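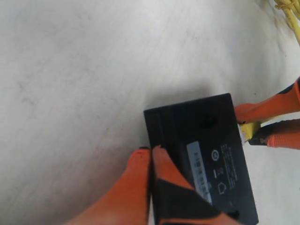
Where Do Old Gadgets Go? A Project on Household Electronics in Kollach

Hendrik Timmermans
Environmental Studies, Vermeulen College

Why I picked this topic

My grandmother keeps a shoebox of chargers under her bed. None of them fit anything she owns now, and when I asked why she still had them she looked at me as if I'd suggested throwing out the family photos. "They're still good," she said. I went home and opened the bottom drawer of my own desk and, well, it runs in the family!

That drawer is how this project started. I wanted to find out what people in Kollach do with electronics they have stopped using, and why so much of it never leaves the house. I expected a pretty dry topic. I ended up talking about it at dinner for weeks (sorry, Mom).

What I read first

Most of what I found in the library was about large appliances, and those are the easy case. If your fridge dies you have to do something about it, and the store that brings the new one will often haul the old one away. Small things are different. A dead phone or an old modem takes up so little room that you never have to decide. Several of the articles called this "hibernation," and I love that word for it. The gadget is asleep in the closet, and you tell yourself it might wake up someday.

The articles also explained what gets lost while it sleeps. Circuit boards have copper in them and tiny amounts of gold. Plastic housings can sometimes be recycled, though black plastic is harder to sort, as many sorting machines use light to tell plastics apart and the black pigment soaks it up. I had no idea. Half of the stuff in my drawer is black plastic with a sticker on it.

How I did the survey

I wrote a short paper survey and an online version with the same questions. I left the paper ones at the library, the swimming pool and the bakery on the Jotden side of town, and the online link went out through the school newsletter. The survey stayed open through December. I got 513 usable answers, far more than I had hoped for. I threw out the ones that were blank after the first page, plus one that was filled in entirely with drawings of horses.

The main question asked people to go look, really look, in their drawers and closets and write down every electronic item they hadn't used in the past year. Added together, the list came to 2,175 items. People wrote notes in the margins too, and those turned out to be the best part of the whole thing.

What people keep

Phones were on top, followed by chargers and loose cables. After that came a big mixed group I ended up calling "boxes": modems, routers, TV receivers, hard drives, power adapters with no known partner. Lots of people couldn't name what they had. One person wrote "black thing, came with the internet?" and I knew exactly what they meant.
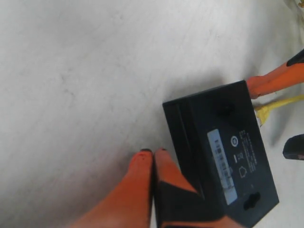 I had trouble with this group at first, since my form had no good place for it. Some people listed a modem under computers and others put it with the TV. I went back through the paper forms by hand and moved everything into one category, so my totals for "computers" are lower than they were in the draft I showed in class.

Why people keep it

I asked this as an open question and then sorted the answers. The most common reason was that it might be useful later. The next was not knowing where to take it. I'd guessed that laziness would be high on the list, but very few people said so (maybe they wouldn't!). Privacy came up much more than I expected, especially with older phones. People worry about photos and passwords on something they can't even switch on anymore, so they can't erase it, so it stays in the drawer.

Then there were the sentimental answers. Somebody had kept an answering machine for the voice on the tape. Somebody else had their first music player and said they still remembered every song on it in order. I don't think a recycling campaign should be trying to talk those people out of anything.

A visit to the drop-off site

There are 2 places near us that take small electronics, the town yard in Kollach and the bigger depot in Lisport. I visited the Lisport depot on a cold morning and got to watch the first sorting, all done by hand. Batteries come out before anything else because a crushed one can start a fire. The woman running the line could tell what a thing was from its shape before I'd even seen it. She told me cables are her favorite, as they're worth the trouble, and that I should please tell everyone to stop putting them in bags with the tops knotted.

What I would do differently

I should have asked how far people live from a drop-off site. I only thought of it after the forms came back, and it would have let me check whether distance matters as much as the comments suggest. I also leaned too much on the bakery, whose customers are mostly older than the town as a whole.

If I get to continue next year, I'd like to try a collection bin at the library with a simple card on it that says what goes in and how to wipe a phone. The library has already said yes to a trial. I've promised them my own drawer as the first donation, and my grandmother has agreed to part with 2 chargers.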